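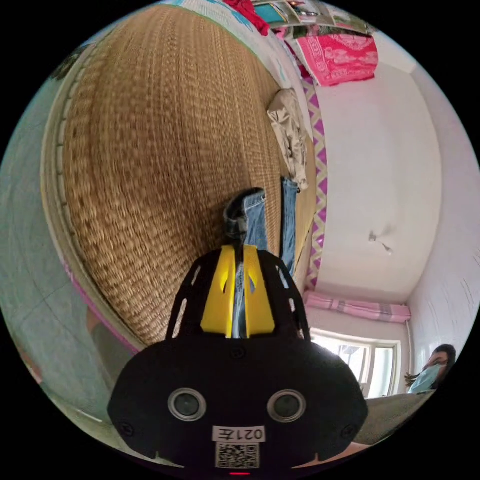
Jeans, a straw mat and the yellow fingers I was not allowed to borrow until after lunch.

Feb 24, 2026
By the Parkel workshop blog
4 min read

I have folded pants for most of my adult life without anyone taking an interest. Then Edeo invited me to spend a day with one of its home collection teams, and I found out that there are people who will watch you fold a pair of jeans, tell you it was fine, and ask you to do it 17 more times.

The team works in ordinary bedrooms. The one I visited had a bed with a woven straw mat over it, a zigzag trim in magenta, a bright pink patterned blanket and good light from the window. The mat is the workbench. Clothes go on it, get folded, get shaken out and go back in the pile, and by the end of the day you have a great many recordings and exactly as much laundry as you started with.

You never touch the clothes. You hold a gripper, a black thing with two flat yellow fingers, and do the whole job with that. It records what it sees, and the recordings go to Koltudari, the learning system that is supposed to work out how pants behave. I wish it luck. I was shown the house rules before I was shown the door to the bedroom, and they came down to this: go slowly, keep the fingers in view, and don't talk to the jeans.

The target for this garment group is 3,000 good folds. The wall chart said 1,240. I asked what made a fold good and got an answer that took up most of the coffee break. A crooked fold can be good. A beautiful fold where you paused to admire it is less good – apparently the system might learn the admiring.

Jeans are the hard ones, too. They are stiff at the seams, floppy everywhere else, and long enough that one gripper at the leg leaves the waistband free to do as it pleases. So a second gripper takes the waist, and the two of them stretch the pair out flat across the mat before anyone tries a fold. The khaki trousers, with their drawstring, are considered a treat.

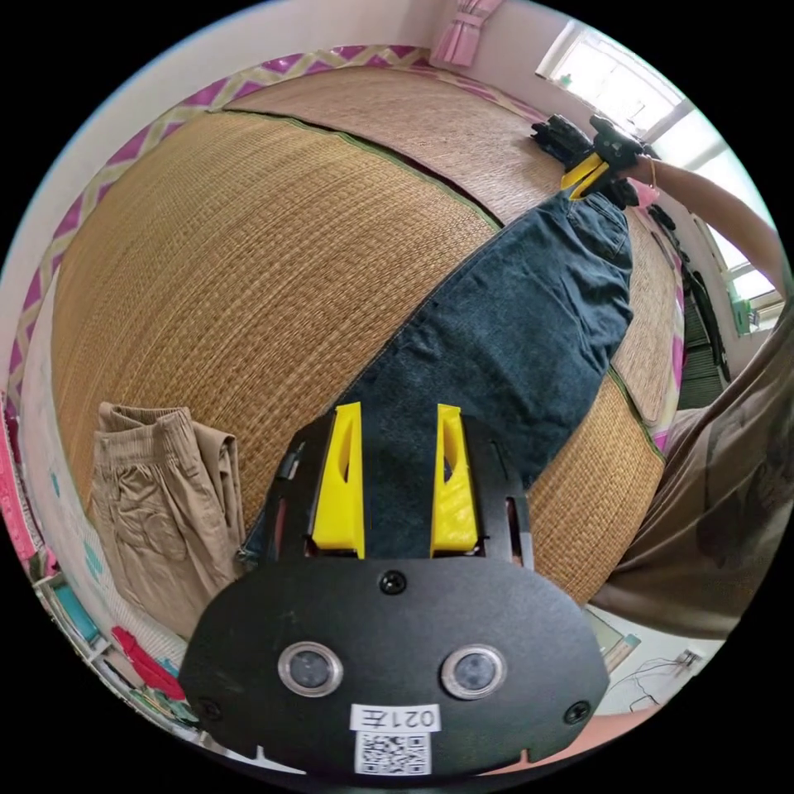 My turn

After lunch I got my go. The grip is easier than it looks and the aim is much worse. I pinched the mat twice, then a pocket, then both layers of a leg when I wanted one. Of my 14 tries, the team kept five, including one I would have been ashamed to put in a drawer. The failures are saved as well, in a folder named MacLeish. I asked why it was called that and was told it was a long story, and then it was time to shake out the jeans again.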